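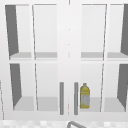
Progress report, kitchen teleoperation work package
Prepared by Nadège Aubert for Grellar
6/30/23

Collection of remote-control demonstrations in the simulated kitchen continued through the reporting period. The operator drives the arms with a pair of hand controllers, and arm poses, gripper commands and rendered views are stored together. The logged total stands at 2961 demonstrations, of which 1863 passed review and were released to Benmoussa for policy training.

The main causes of rejection were long pauses in mid-reach and cabinet doors struck by the wrist. Florian Besson rewrote the review rules so that a pause is trimmed when the arm pose at both ends matches. 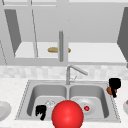

Controller lag remains the limiting factor for two-arm tasks. Operators overshoot on the final approach and correct by hand, and the trained policy copies the correction. A filter on the hand input reduced the overshoot but made fast moves feel heavy. Both settings are kept as options until August.

Cabinet tasks were split into separate door and object segments. This lets a failed grasp be repeated without recording the door again.
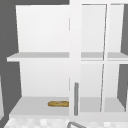

Simulated wall cabinet with bread on the bottom shelf.

Sink tasks use smaller objects and need finer control of finger position. We added 17 start layouts and asked each operator to record 5 attempts per layout before changing view. Results by view are not ready.
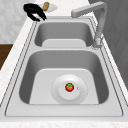

Loïc Boyer asked that rejected attempts be kept in the delivery with a reason code, as Cisik may want them for failure detection. We agree, and the export format will carry the code from the next delivery.

Open items: controller lag, export format, and operator training notes (Hildegard Oltmanns, draft due in August).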